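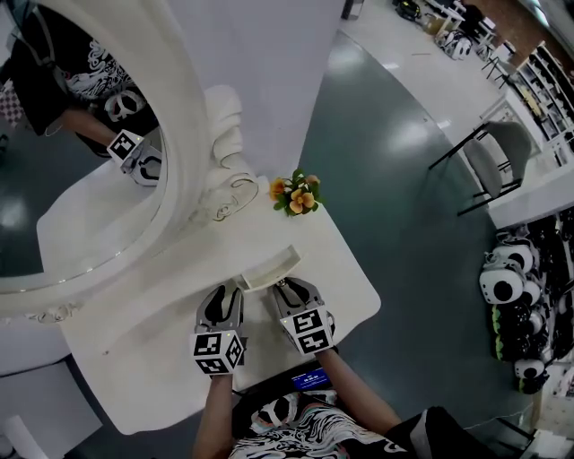
White vanity, small drawer does not slide well

ermira_leka
Hello everybody. I have a white vanity table with an oval mirror, the type with carved scrolls on the frame. In front there is one small shallow drawer. When I pull it, it comes out some way and then it stands a little crooked. To push it back I must use two hands. I want to keep my hair pins and rings in it, so I open it every morning. What should I put on the runners? My neighbor says cooking oil.

kshirazi
Please, no cooking oil. It becomes sticky after some months and collects dust. Take the drawer out, wipe the runners with a dry cloth, then rub them with a plain white candle. I did this with 4 drawers in my mother's dresser and they still go smoothly.

Danica T.
I don't agree about the candle. On wood it is good, but on a painted surface the wax makes small gray crumbs, and on a white table you will see them. I would first sand the side of the drawer very lightly, 200 grit, only where it rubs.

kshirazi
If you see crumbs, you used too much wax. And sanding can't be undone.

kastriot_g
Ermira, are the runners wood or metal? Both answers above suppose wood.

ermira_leka
Sorry, I should have written it. They are wood, and the paint goes over them too. I bought the table second-hand, on the receipt it says Hoxha, but I don't find this name anywhere.

kastriot_g
Then I think somebody painted it again later. Two layers of paint inside a narrow space is enough to make it tight. I am with Danica, sand first. Wax after, if it is still needed.

Eldana D.
One more thing, hold the drawer by both sides when you pull, near the front corners. If you pull from one corner only, a shallow drawer turns a little and gets stuck. I had the same trouble in December, when the room was damp, and by spring it was better without any sanding. So maybe wait?

Danica T.
Waiting is fine if it is damp. With thick paint it will not help.

ermira_leka
Thank you all. I looked inside with a lamp and on the left runner the paint has a thick drop, already dry. I will sand only this drop tonight and then try Kamran's candle, just a little. The cooking oil stays in the kitchen.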